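When the left arm kept closing

The fault that stopped work at Vuso's Esstead workshop for most of November took less than a second to happen. The technician who runs the two-arm benches there was standing next to it.

"I had my hand near the left gripper, moving something out of its way," she says. "The arm was meant to be holding still. It closed on the side of my finger and carried on closing."

She was bruised and had a split nail. She pressed the stop button with her other hand and the arms lost power, but the gripper stayed shut. It had to be eased open by hand, and she remembers that part as the worst of it.

"Everyone thinks about the stop button. I did too. The button did its job, and I was still stuck there."

The benches are used for handling trials. Two arms pick up, pass and put away everyday things, and the trials are repeated until the team knows which grips can be trusted. A normal shift is 16 runs, with a reset by hand between each one. It was during a reset that she was caught.

The workshop wrote the incident up the same afternoon and went through the logs. On the first reading they found nothing. The controller had recorded a hold, followed by the stop. It took a second look, this time at the motor current, to see that the left gripper had been given an old close command left over from the run before.

"It had been sitting in a queue," she says. "The run ended early, somebody started a reset, and the queue wasn't cleared. When the link dropped and came back, the command went through."

The link had dropped because of a cable. On the left arm the wiring loops up over the joints, and inside one of those loops a conductor had worn through where it bent most. With the arm in most positions it made contact. With the arm reaching low, it sometimes didn't.

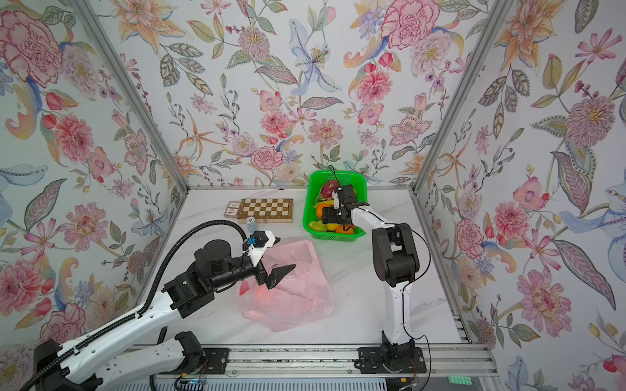
Soft items had been hiding the problem for weeks, she thinks. A bag will give when it is squeezed too hard, and so will some fruit, up to a point. Operators had noted a few crushed items and put them down to bad settings.

"We had a banana that was more or less cut in half. I wrote 'grip too tight' and went on to the next run. I'd read that differently now."

To find out how often it was happening, the team took the bench out of use and ran the left arm through 500 reaches with nobody inside the marked line. The link dropped on 2 of them. Going back over the older logs, they checked 932 runs and found short gaps in a handful, all on the same arm. None had been flagged, as the controller treated a gap that short as normal.

The replacement cable came from Dvořáček, who also supplied a wider clip so that the loop can't fold as tightly. The software change was made by Fulteo. Any break in the link, however short, now empties the queue and leaves the arm waiting for a person to restart it.

She is pleased with both, but says the change that matters most to her is a duller one. Resets are now done with the power to both arms off — not paused, off — and the key is kept by whoever is reaching in.

"It adds time. People grumbled about it for the first week or so, and I understand that, you've got a list to get through. But paused only means the software says it's paused."

There is also a release tool on a hook at each bench, and every operator has practised opening a closed gripper with it, one-handed, with the power off. She asked for that herself.

Some things are still open. The cables are inspected by eye, and the worn one had passed its inspection. The workshop would like a test that moves the arm through its full reach at the start of each shift and checks the link as it goes, but a version that doesn't take up half the morning hasn't been written yet.

She went back to the same bench once it was cleared for use. For a while she kept her left hand in her pocket during runs, she says, and had to be told she was doing it.

Published 26/05/2019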